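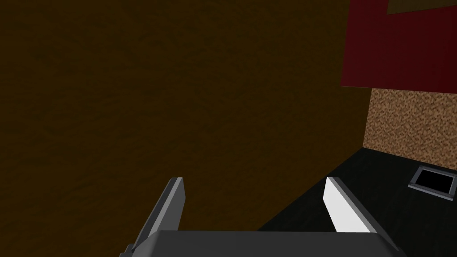
Dark brown with a corner of deep red

Our visit to the Dawber paint works, 2023-07-24

I had been meaning to get over to Dawber ever since Marjorie Sowerby told me back in May that they were opening the mixing rooms to visitors again, and I'm so glad I finally made the drive (30 miles, most of it behind a hay truck, but the hills were lovely). Sheila Horrocks met us at the gate with coffee and took nine of us through.

We started in the grinding room, which smells of linseed and is louder than you'd expect, and then spent a good long while with Cameron Tawhiri, who matches colors by eye. He let us try mixing a brown of our own. Mine came out closer to mustard! He was very kind about it, and showed me how a little red warms up a brown before you ever reach for the black.

Lunch was soup and good rye bread in the old packing shed. After that Marlies Hubmann gave a talk on sponged and stippled walls, and I could have listened all afternoon. I came home with two sample cans for the hallway, and Marjorie has already asked to borrow my notes.

The tour lasts two hours, and there's parking behind the shed.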